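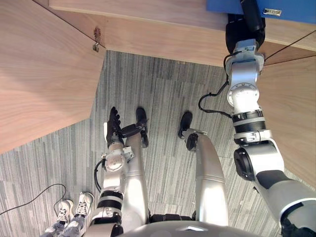 3.2 Floor coverings and wooden surfaces in the sampled rooms

Published in July, by the Mosside Interiors Study group

Home | Issues | Sections | Authors | Search

Figure 4 belongs with the rooms in the striped carpet group. The carpet is grey, and a blue object rests on a wooden surface. Rooms were put into groups by floor covering first and by the main raised surface second, so a room with a striped carpet and a wooden surface falls in group C2 whatever else it holds.

We recorded 306 rooms in the first round and 603 in the second. The same form was used both times. It asks for the floor covering, its color and pattern, the material of each surface at or above knee height, and any item left on those surfaces when the recorder came in. Recorders were told to write down the color of an item even when they could not say what it was. This gave us a large number of entries such as "blue item" or "white item, small", and we kept them. An earlier version of the form had dropped unnamed items, and the surfaces in that version came out looking much tidier than they were.

Striped carpet was less common than plain carpet in both rounds. It turned up mostly in shared rooms and offices, and less often in homes. Where it was laid as tiles, the direction of the stripes sometimes changed from one tile to the next, and recorders disagreed on whether to call this striped or checked. We settled on striped wherever a single tile showed lines running one way. Rooms recorded before that decision were checked again against the original notes.

Grey was the color most often written for striped carpet. The word covers a wide range. Some recorders used it for anything between off-white and charcoal, and others kept it for the middle of that range and wrote "dark" or "light" for the rest. We did not try to correct this afterward. The Barbieri color card was handed out for the second round, but many recorders found it hard to use in rooms with mixed daylight and ceiling light, and they went back to ordinary color words.

Wooden surfaces were recorded with a single code. The form does not separate solid wood from veneer or board, as this can rarely be told without turning the piece over. Tables, desks, low shelves and benches all share the code, and the height is noted in a separate box. That box was left blank more often than any other on the form.

Items on wooden surfaces were counted once per visit. An item that hung over the front of a surface was counted as being on it. Items on the carpet were entered on the second page, and items leaning against a wall or a leg of the furniture went on that page too. In the Wirkanine building, where the rooms are small and the furniture stands close together, the two pages were often mixed up, and 2 rooms had to be left out of the tables for that reason.

To compare the groups we drew 100 rooms from each of the larger ones and listed every item by color. Results for plain carpet are given in Section 3.3. Group C2 was too small for a full draw and is reported whole.

Related items
Carpet tile direction in shared offices
Using the Barbieri card under mixed light
Unnamed items in room surveys: keep or drop?
Zidix form, second version: notes for recorders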